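Sep 1, 2021

The Round Table Stays

I have been putting off writing about the shared room for most of August, partly because it was too hot to sit at a keyboard and partly because I kept thinking we would finish it first and then I could show you the whole thing done. Well, it isn't done. It's September and it isn't done, so you're getting it as it is.

For anyone new (hello! there seem to be a few of you since the bread post), a handful of us rent the ground floor of the old Remmont building, the one with the glass doors onto the green side. We moved in with very little furniture and a great deal of opinion. There was a stretch where I believe we owned more extension cords than chairs. Everybody brought something from home or from a previous office, and none of it went together, and I've grown so fond of the way it doesn't go together that I get a bit defensive when visitors suggest we "do something" with the place.

Most of the arguing has been over the round table. It came from a café called Kallari that was closing its back room, and I paid 11 dollars for it, which I still consider one of the better purchases of my life. It has a round wooden top in that orangey honey brown you used to see everywhere, and a single dark pedestal, so you never bang your knees on a table leg when you pull in close. I carried it home on its side with a blanket wrapped around it and had to stop and rest on a wall twice. A woman walking her dog asked if I was moving house. I said no, only a table, and she seemed let down.

The trouble is where it lives. I put it down in the middle of the floor on the first afternoon, meaning to find it a proper corner later, and there it has stayed. The argument against the middle is that you have to walk around it to get anywhere. The argument for the middle is that you have to walk around it to get anywhere, and so you stop and put your cup down, and somebody else stops, and before you know it you've had the conversation you'd been meaning to have all week. I am firmly on that side. I've been outvoted on the paint and I've been outvoted on the blinds, and I intend to win this one.
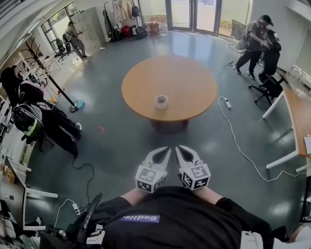 The middle of the room, with the table where I like it and one paper cup on duty.

I know, I know, the cups. We do own mugs. There was a whole box of them, good heavy ones from the Vasseur sale, and they wander off to people's desks and come back in a terrible state, and then it's somebody's turn to wash up and that somebody has a phone call. So the paper ones came in "just for the busy weeks" and I'm afraid every week has been a busy week. I'd like to fix that before the winter. My plan is a row of hooks near the sink, one for each of us, in the hope that a mug with a home will find its way back to it. My mother had hooks like that over her stove and I don't remember a single mug going missing in my entire childhood, though I suppose there were only four of us and she was quite strict.

The clothing rack by the doors was meant to be temporary too. It was going to be a coat rack, and then it got warm and there were no coats, and it filled up anyway! Light shirts, mostly, and backpacks get hung on it as well, and underneath there is always a little crowd of bags that have been dropped on the way in. I've looked into a bench with cubbies and they run from 321 dollars up to 577 for the one I really like, with the slatted seat. That is a lot of money for somewhere to put your bag down. I did measure for it, though. I've got the measurements on a scrap of paper in my wallet, and I take it out now and then and look at it.

Then there are the lockers, the tall gray metal ones with all the little doors. They were here when we arrived and the landlord said we could have them taken away for a fee or keep them for nothing, so you can guess how that went. I didn't care for them at first. They made me think of gym class. But they swallow up an astonishing amount of stuff, and I've come around to the color, which goes rather well with the dark floor. I keep tea in mine, and a spare sweater, and a library book that I really must take back.

The desks along the side are the nicest things in the room, light wood tops on white legs, and I can't take any credit for them. They came from Windunness when we had a bit of money in the spring and they went together in a morning. What we haven't solved is the power. The outlets are all in the wrong places, as they are in every building I've ever worked in, so there's a power strip on the floor and a long white cable wriggling its way across the room to reach it. I've asked for a cable cover more times than I can count. I'd settle for tape. If anyone reading has found something that sits flat, doesn't curl up at the ends and can be swept over, please leave me a comment, as the ones I've tried have been hopeless.

And the chairs! Black office chairs on wheels, perfectly comfortable, and every one of them ends up wearing somebody's clothes. You go to sit down and there's a jacket on the back of it, so you move along to the next one. I've stopped minding. I do it myself. There's a cardigan of mine that has spent more of this summer on a chair than on me.

What I like best is still the daylight. The doors face out onto all that greenery, and when the sun is on it the whole end of the room brightens up and you hardly want the lamps on. I drag my chair over there first thing, before the others come in, and drink my coffee looking out at the bushes. I had thought of putting plants inside as well, a big leafy something by the window with the white frames, but I have a poor record with plants, and with that much green on the other side of the glass it might be wiser to leave well enough alone.

So that's where we've got to. Still on my list are the mug hooks, the cable cover, a lamp for the dark months, and possibly the bench if I can talk everyone into chipping in. I also want to give the table a proper going over with beeswax, as there are a few old rings on it from its café days that I'd like to soften a little. I won't sand it. Somebody suggested sanding it and I had to go and make a cup of tea.

I'll post again once the hooks are up. Next week I'm hoping to get back to the plum jam, which a couple of you have been asking after, and yes, I did use too much sugar.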